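Ukard Countertop Water Flosser: Review After a Summer of Use

Posted Sep 21, 2020

I have used a water flosser on and off for years, mostly because string floss and a permanent retainer do not get along. My last one was a cordless model that quit in May, and I replaced it with the Ukard countertop unit. I paid $70 for it at Ibrahim Home & Health, the store on the lower level of the Plonside mall. This review covers how it works day to day, what it costs to keep running, and who I think should buy something else.

What you get

The package has the base with its tank, a handle on a coiled hose, four standard tips, one orthodontic tip and a tongue cleaner. The orthodontic tip has a small tapered brush on the end and it is the one I use most. There is a short manual with large type. The warranty card asks you to register by mail or by phone, and I did it by phone in a few minutes.

Setting it up

You rinse the tank, fill it with lukewarm water, click in a tip and run it over the sink for a while before the first use. The tips go in with a firm push and come out with a button on the collar. The button is stiff. My hands are fine and I still need to press hard, so anyone with arthritis should try the handle in the store first.

The hose reaches far enough for me to stand upright at the mirror, and it coils back without much help. The cord is on the short side. Our outlet is next to the medicine cabinet and the base had to go on that side of the sink, where I would have preferred to keep the soap.
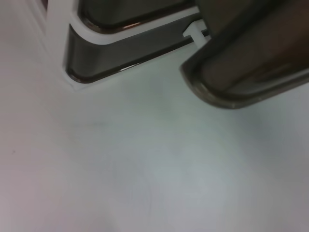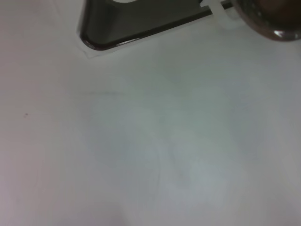

Pressure and cleaning

There are 11 pressure settings on a dial. I started on 2, which is where the manual tells new users to begin, and stayed there for the first week. My gums bled a little for the first few days and then stopped. I now use 6 for the back teeth and 4 around the retainer wire. Anything over 8 is uncomfortable for me. The jump between 7 and 8 is bigger than the others, and I would have liked it to be smoother.

A full tank lasts me one complete pass, upper and lower, inside and outside. If you use a high setting you will run out before you finish and have to refill. The tank lifts straight off, so refilling is quick, but you do have to seat it squarely when you put it back. If it sits crooked, the pump hums and only a trickle comes out. I called customer service about that before I figured it out.

As for results, I can only speak for my own mouth. At my cleaning in August the hygienist spent less time than usual behind the lower front teeth, where tartar builds up on me. I had also been brushing more carefully, so I can't give the flosser all the credit. I still use threader floss a couple of times a week, as my dentist asked me to. She considers the flosser an addition to regular floss, and you should ask your own dentist what makes sense for you, especially if you have implants or gum disease.

Noise

It is loud. My old cordless was a buzz and this is closer to a small aquarium pump sitting on a hard counter. I put a folded washcloth under the base and that took some of the rattle out of it. If you floss late at night next to a bedroom, keep this in mind.

Upkeep

Replacement tips come in packs of two, and the manual says to change them every three months. The Ibrahim store carries the standard ones but had to order the orthodontic tip, part number 2146, and it took nine days to come. Write that number down, as it is printed on the bag and nowhere on the tip itself.

Once a month I run some diluted white vinegar through it and follow with a tank of plain water. We have hard water and there is a chalky line inside the tank that needs a soft brush. I leave the lid open between uses so it can dry.

Compared with the Skeda

Before buying I borrowed a Skeda cordless for a week. It is quieter, it packs easily and the button for the tips is much better. The tank is tiny, though, and I was refilling it twice per session. The spray also felt weak once the battery got low. For travel I would choose the Skeda. For a bathroom you use every day, with room by the sink, the Ukard does a more thorough job.

Rating

Four out of five. I took off one for the noise and the stiff tip button together. I would buy it again at the same price, and I plan to order two packs of the orthodontic tips next time so I am not waiting on them.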